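Handling Standards Working Group
Minutes of the meeting held at the Brorkow site, 4/9/18

Present: Miłosz Głowacki (chair), Bogdan Chmielewska, Damian Cieślak, Weronika Wieczorek (minutes)
Apologies: Teodor Pietrzak

1. Minutes of the previous meeting

The minutes of the May meeting were agreed with one correction. Under item 4, "gripping force" should read "closing speed". WW to amend the filed copy.

2. Matters arising

2.1 The signs for the cell entrance have been delivered but two carry the old telephone extension. DC has asked the printer for replacements. The old signs stay up until then.

2.2 TP had agreed to circulate the Namico maintenance schedule. This has not been received. Carried forward.

2.3 BC confirmed that the emergency stop on the sorting bench is now tested at the start of each shift and the result written in the cell log. MG asked that initials be used and not ticks, as it is hard to tell afterwards who carried out the test.

3. Draft rules for soft goods, version 11

BC introduced the draft. It covers clothing, bags and bedding handled by the arms on the Pultelar line, and replaces the two pages at the back of the general handling rules, which were written for boxes.

3.1 Cords, straps and drawstrings. The draft says that any loop which could pass over a gripper finger must be tucked in or tied before the item goes on the bench. DC thought this would slow the loaders down and suggested that it apply only to loops on the upper side. After discussion it was agreed to keep the rule as drafted for three months and look at it again. A loop found during a run is to be dealt with by stopping the arm. Reaching in while the arm is paused is not permitted, and the wording will say so plainly.

3.2 Dark fabrics. WW reported that the wrist camera view is the weak point with black and navy items. Folds are hard to tell apart in poor light and the grasp point is often chosen from the outline alone. The draft asks for a light reading at the bench before each batch, and for dark items to be run only with the bench lamps on. MG asked whether a minimum figure should be given. BC has a trial value of 88 on the site meter but would like it checked against the meter at Brzozowska before it goes into print. Agreed to leave the figure out of this version.

3.3 Printed marks and labels. Logos and lettering may be used as a reference point when an operator selects a grasp by hand. They must not be the only one, as a fold can hide part of the mark or turn it on its side. DC asked for "operator" to be defined. It will mean a person signed off for the cell, as in the general rules. 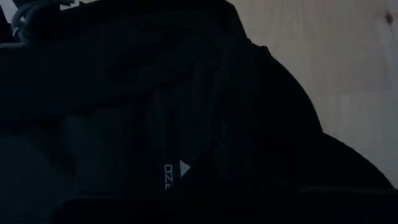 4. Stopping and clearing

4.1 The present procedure for clearing a snagged item runs to 33 steps. It was felt that few people follow it from start to finish. DC has cut it down to a single sheet and took the group through the changes. The main one is that the arm is isolated at the panel first, and the item is freed afterwards by hand. The old procedure allowed the gripper to be opened under power with a person at the bench. All agreed that this should go.

4.2 WW asked what happens if the fabric is wound round a finger and cannot be freed without cutting. The item is to be cut. Damage to goods is recorded but is not a reason to put power back on with someone inside the guard – MG wants this sentence in bold on the sheet.

4.3 Restarting after a clearance needs a second person to confirm that the guard is shut. BC pointed out that there is only one person on the late shift at Brzozowska. DC to speak to the shift manager there. Until this is settled, a snag on the late shift means that the cell stays off until morning.

5. Records

5.1 The log now holds nearly 2,000 entries and the reasons for stopping are written in too many different ways to be compared. WW proposed a short fixed set: snag, dropped item, wrong item, guard opened, other. Agreed. "Other" must be followed by a written note.

5.2 Camera recordings from stopped runs will be kept for one year. MG was not sure whether this fits with the site policy on recordings and will check before the rule is issued. Recordings showing a person's face are to be passed to the site office and not kept with the cell log.

6. Training

Sign-off for the cell now lapses after six months without a supervised run. Three people at Brorkow are affected. BC will arrange runs for them. DC asked that training use at least one dark garment and one item with a cord, and this was agreed.

7. Any other business

The bench mat at Brorkow is lifting at one corner. DC to tape it down and order a new one.

Actions
WW – correct the May minutes; send out the list of stop reasons
TP – circulate the Namico maintenance schedule
BC – compare light meters with Brzozowska; arrange supervised runs
DC – replacement signs; clearance sheet; late shift at Brzozowska; bench mat
MG – check policy on recordings

The date of the next meeting will be sent round by WW once TP's availability is known.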